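Plarkent
Home > Workshop Fitout > Bench Trays and Organisers > Two-tier mesh tray

Plarkent Two-Tier Mesh Bench Tray, Silver

Item group: Mendo range
Supplied by: Salstead Workshop and Office Supply
Availability: in stock, 1,251 units

The two-tier mesh tray is an open-fronted organiser for desks, light assembly benches and goods-in counters. It carries paperwork, bagged parts and small hand tools on two levels. The lower tray is the larger of the two. The upper tray is smaller and set back over it, leaving the front part of the lower level open from above for items that are too tall to slide in under the upper floor.

Rims are smooth and rounded. Floors and side walls are fine mesh in a diamond pattern, and contents can be checked from the side without lifting anything out. The finish is silver throughout with dark end pieces at the upper tray. 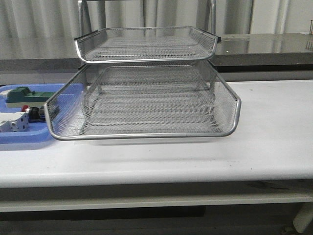

Two-tier mesh tray, silver, on a white bench. Shallow blue component tray at left not included.

General

Type: two-tier organiser, open front
Number of trays: 2
Mesh: fine, diamond pattern
Colour: silver
Mounting: free-standing
Labels: not supplied
Packed: one unit per carton

Placement

The organiser is intended for a flat, level surface. It can be set parallel to the bench edge or turned side-on where the operator works from the end of the bench. Allow clearance in front of the lower tray for withdrawing A4 sheets in full. Do not stand the unit on a sloping drafting surface or on a trolley that is moved while loaded.

Where the unit shares a bench with component trays, Salstead recommends keeping the trays on the operator's non-writing side and the organiser in the centre. Job cards go in the upper tray, drawings and bagged parts in the lower.
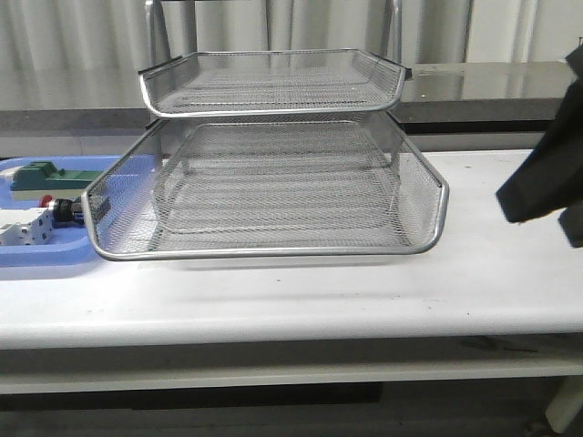 Loading should begin with the lower tray. Heavier items belong on this level, towards the rear, with the upper tray kept for paper and light packets. The lower tray's side walls flare outward towards the front, and stock pushed hard against them will splay – keep folders square to the rear and let the flare serve as finger room. Items narrower than the mesh opening, such as split pins and small washers, must be bagged or placed in a solid-floor tray.

Cleaning

Mesh floors let dust and swarf fall through to the bench. This keeps the trays clear but means the surface underneath has to be wiped as part of the routine.

1. Empty both trays.
2. Lift the organiser clear of the bench. Do not drag it, particularly on painted or laminated tops.
3. Brush the mesh with a soft nylon brush, working from the rear to the open front.
4. Wipe the rims with a damp cloth and neutral detergent. Dry before reloading.
5. Wipe down the bench top, including the strip along the front edge where debris collects.
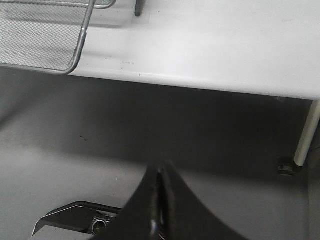
Use with component trays

Mesh is unsuitable for loose electrical parts with exposed terminals or fine threads, which can catch in the weave. For control gear the organiser is best paired with a shallow solid tray from the same range, sold separately in blue. The raised rim keeps round-bodied items such as push buttons on the tray, and the plain floor makes a missing part easy to spot during kitting. Leave space between parts so that each can be picked up without disturbing the next.
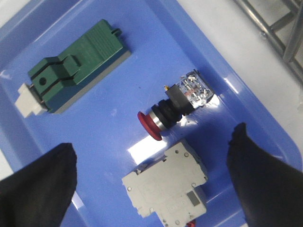
Blue component tray (sold separately) with an emergency-stop push button and other control components. Components not included.

Ordering

Mesh tray and blue component tray are listed as separate lines and may be combined on one order. Orders received before noon leave the Salstead warehouse the same day. Regional deliveries are handled by Đorđević Freight and normally take 3 working days.

Warranty: 2 years against faults in manufacture. Bent mesh, scratched finish and damage from overloading are excluded.

Returns: unused, in the original carton. Organisers that have been in contact with cutting oil cannot be accepted.

Related items
Component tray, shallow, blue
Soft nylon bench brush
Label holders, clip-on, for mesh trays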